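Sep 7, 2019

Up at 6, couldn't sleep for the magpies on the gutter. Frost on the ute – in September, if you please. Made tea, forgot it, made another. Plum tree is out properly now, both sides, and the bees haven't found it yet or it's too cold for them.

Seed potatoes. Should of gone in last week. Chitted ones on the laundry windowsill have sprouts as long as my finger and going purple. Hae-won rang at half seven to ask had I done mine and I said nearly, a plain lie. She's got hers in and mounded already. Also broad beans flowering. Also some sort of lettuce I have never heard of that she got from the swap at Lavdale. Said she'd bring me a punnet. She will too.

So, potatoes. Dug the long bed by the fence, heavy going, all that rain in August sitting under the top crust. Found the good trowel! Lost since Easter. Rusty but it'll clean up. Found also: one sock, one tennis ball, the label off last year's tomatoes (Flurine, the striped one, tasted of nothing, do NOT grow again). Two and a half rows in before my back said enough. The half row will annoy me all week.

Blood and bone has gone up again at Plunik, $3 more a bag. Bought it anyway. Dog ate a handful of it off the path and looked very pleased with herself. Will hear about that overnight I expect.

Lunch was toast. Then voted myself an hour on the couch with the library book and read four pages. It's the one about the wool ships, 500 pages of it, due back Thursday and I'm on 224. Not going to make it. The bit where they're becalmed goes on so long I started to feel becalmed. Seul-gi says skip to the storm. Seul-gi skips to the storm in everything.

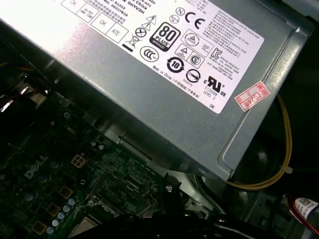
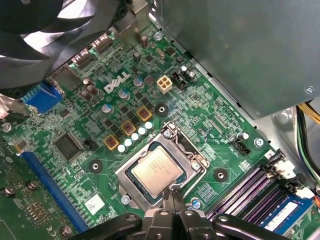
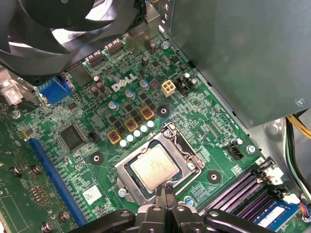
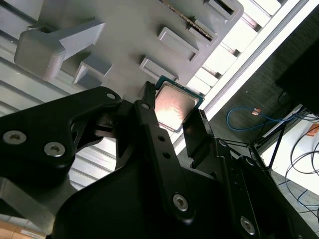

Computer insides. Power supply in the first, Dell board in the middle two, processor in the last.

Glue stick nearly finished. Add to list.

List: glue stick, dog biscuits, stamps, the long-life milk, something for Mum's birthday that isn't a scarf. Netting for the strawberries before the blackbirds work it out. Light bulb for the hall – bayonet, not screw, I have done this twice now.

Went back out at three, wind had got up. Tied the peas. They'd come off the trellis and were all hugging each other on the ground, snapped one getting it loose and said a word the neighbours probaly heard. Watered in the potatoes though it looks like rain. Looked like rain all day and didn't.

Hae-won came by about the punnet, as promised. Lettuces very small and very frilly. She stood looking at the half row and didn't say anything, which was loud. Stayed for tea and told me the whole business with the Hyun hall bookings, who's got the Tuesday and who thinks they've got the Tuesday. Two lots of people want the same piano. I said toss a coin. She said it's gone past coins.

Soup for dinner, the last pumpkin out of the shed, soft on one side but the rest fine. Too much nutmeg. Froze two tubs and wrote on the lids this time.

Rang Mum. She's well, knee's better, wants to know have I got the potatoes in. Told her nearly.

Bath. Dirt under every nail still. Dog asleep, so far so good. Tomorrow: finish the half row, lettuces in if it's not blowing, ring about the gutter.

© 2019. All entries my own. Contact | Back to top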